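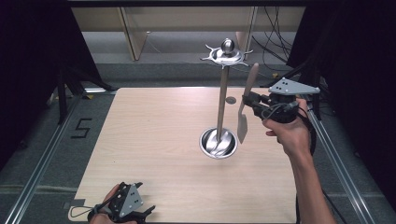

Slide 1. Steel bowl on a pale wood table.

ok so open with the smell. ask who here grew up with a kitchen that smelled of vinegar. wait for hands. dont rush this

Talk is about pickling, and why small towns stopped doing it at home. Sillow first. Nearly every house had a crock in the cellar. Earliest recipe I found is 1886, cabbage, salt, caraway, no amounts given. Read it out loud, slow. People laugh at "enough salt."

Then the cannery opens. Cheap jars, same taste every time. My grandmother switched in one winter and never said why.

NEXT SLIDE - map

Annick Millet's letters. She wrote down 19 recipes from her neighbors, five of them for plums. Read the plum one if theres time. Skip if we started late. Mention she hated dill.

Salt vs vinegar, keep this SHORT. Salt = slow, sour comes by itself. Vinegar = fast, sour comes from the bottle. Last time I lost ten minutes on brine strength, somebody asked about pond salt, never again

Puvley market, October, the woman with the turnips. Tell it quick. She sold out before noon and wouldnt give me the recipe, wrote down teh wrong one on purpose I think

NEXT SLIDE - jars

Q&A. If they ask about mold: film on top is common, fuzzy means throw it out. Sign-up sheet for the spring workshop is by the door, say it twice.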